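4.2 Do free demos predict how long people keep playing?

Publishers often treat a free demo as a cheap form of advertising. The claim we hear most is that players who try a demo first will stay with the full game longer, having already found out that they like it. We think the evidence for this is thin. Most of it comes from download totals, and a download says very little about what a player does next.

Our own data come from Jorkuveo, a racing game set on the imaginary island of Nondunmont. The demo opened in May and offered one stretch of coast road and 4 cars. We asked players who later bought the full game to share their play logs, and 1,138 agreed. They were not chosen at random. People who agree to hand over their logs are likely to be keen players in the first place, and every result in this section should be read with that in mind.

At first glance the logs support the usual claim. Buyers who had finished the demo played more in the opening weeks than buyers who had skipped it. The gap shrinks once we take account of earlier games by the same studio. Many demo players already owned Jatholm, the studio's previous racer, and they would probably have played a great deal with or without a free sample. Among players new to the studio, the difference was small enough that we would not build a sales plan on it. 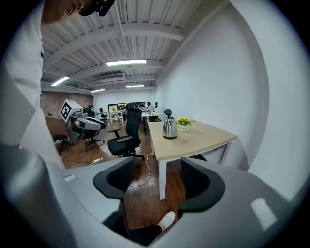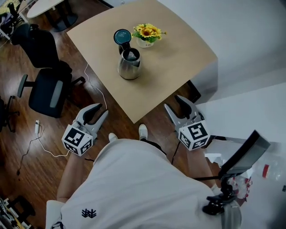 Figure 3. Two views from one place. The second includes a kettle and sunflowers on a table.

A second claim is that the length of the demo matters. The Bhardwaj scale, which we used to rate interest after play, asks for a score from zero to 50. Players who spent more than 15 minutes in the demo gave higher scores than those who left sooner. This is hardly a surprise. A person who is bored puts the controller down, and a person who is enjoying the drive keeps going. Time spent may be a sign of interest that was already there, and our logs cannot tell us which came first.

We are also wary of the scale itself. Several of its items ask whether the player "would return to this world," a phrase that fits a role-playing game better than a set of road races. Some players may have answered about the scenery and others about the driving. We kept the scale so that our results could be set beside earlier work, but we give it less weight than the play logs.

A fair test would offer the demo to one group of new players and withhold it from another, then follow both for several months. We did not have the studio's permission to do this. Until such a test is run, we would treat the link between demos and long-term play as unproven. The next section turns to online races, where the logs are more complete and the same problem of self-selection appears in a different form.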